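Buscar en el foro Buscar Búsqueda avanzada
Tiempo de lectura: 3 min
Categoría: Robótica > Averías y seguridad > Brazos dobles

Pinza derecha se cierra sola al perder comunicación

nurel_taller
Buenas, escribo rapido que entro a turno. Celda con dos brazos, mesa negra, cabina forrada de tela. Tarea de cocina: tabla, taza, bol, cosas de juguete. El jueves el derecho perdió comunicación a mitad de recorrido y la pinza, en vez de quedarse como estaba, cerró a tope. Sin aviso. El izquierdo siguió a lo suyo como si nada. Os pongo la celda con la tarea en marcha: 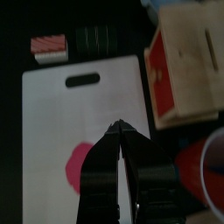
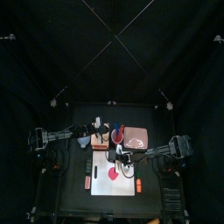
Controlador Plullik, última versión. El log solo dice "timeout 126" y luego nada hasta que rearmo. Ha pasado 5 veces en la semana, siempre con el brazo estirado, nunca recogido. He cambiado el cable de red, igual. ¿Ideas?

trareleo
Lo de estirado y no recogido huele a cable. Pero al de la pinza, no al de red. Si va colgando y hace bucle, en cada recorrido se dobla por el mismo sitio. Mide continuidad moviéndolo a mano con el brazo parado y SIN tensión.

sriwong_41
No estoy de acuerdo. Con un cable partido pierdes la pinza, no el brazo entero. Dice que pierde comunicación el derecho. Yo miraría la fuente, caída de tensión al extender, los motores del hombro piden más.

trareleo
Depende de cómo esté montado el bus. Si la pinza va la última de la cadena y mete ruido te tumba toda la línea. Visto dos veces.

sriwong_41
Vale, puede ser. Pero entonces la pinza no cerraría, se quedaría floja.

nurel_taller
Va en cadena, sí, la pinza la última. La fuente es compartida para los dos brazos, 50 de límite de corriente en el menú (no se en que unidad, el manual no lo pone)

Nuanchan Luangrath
Perdonad que corte pero os estáis saltando lo gordo. Que se corte la comunicación, pase, se corta en todas partes. Que al cortarse la pinza cierre con toda la fuerza es otra cosa y eso hay que arreglarlo primero. ¿Qué tienes puesto como acción al timeout? En el Plullik hay un parámetro por eje, "última orden" o "par cero". Si está en última orden y la última era cerrar, pues cierra. Y el otro brazo tiene que parar también, los dos trabajan encima de la misma mesa.

nurel_taller
Miro y digo

nurel_taller
Última orden. En todos los ejes. Venía así, yo no lo he tocado

Nuanchan Luangrath
Pues ahí lo tienes. Pinza a par cero. Los ejes del brazo NO, que se te cae encima de lo que haya debajo, en esos mantener posición con freno si tiene.

pepe_ejes
Par cero en la pinza tampoco es gratis, si lleva algo agarrado lo suelta. Con un bol de juguete da igual, con algo que pese no.

Nuanchan Luangrath
Cierto. Prefiero que suelte a que me pille un dedo. Pero si la pieza es pesada habría que mirarlo aparte, sí.

pepe_ejes
Un dedo dentro de la celda con los brazos energizados ya es otro problema eh

nurel_taller
A ver, que no había nadie dentro. Fue al entrar a recolocar las piezas cuando vi que seguía apretando. Desde entonces seta pulsada antes de meter la mano, siempre. Antes se hacia con pausa por software, lo reconozco

sriwong_41
Pausa por software no es parada. Eso al cartel de la celda, en grande.

trareleo
¿Y el cable?

nurel_taller
Medido. Falla justo a la salida de la pinza, doblándolo hacia la palma se va la continuidad, lo enderezo y vuelve. Tenías razón. Pedido uno nuevo, de momento el derecho queda bloqueado y solo trabajo con el izquierdo.

trareleo
Ponle alivio de tracción cuando lo montes y deja más holgura en la muñeca. Y cambia también el del izquierdo, lleva las mismas horas supongo

sriwong_41
Me callo entonces jaja. Aun así mediría la fuente.

nurel_taller
La mido mañana. Lo de parar los dos brazos a la vez no sé hacerlo, cada uno tiene su controlador. ¿Se puede cablear la parada de uno a la entrada del otro?

Nuanchan Luangrath
Se puede, pero por relé de seguridad, no directo. Abre hilo aparte con el esquema y te lo miro.

Etiquetas: pinza, timeout, cableado, parada de emergencia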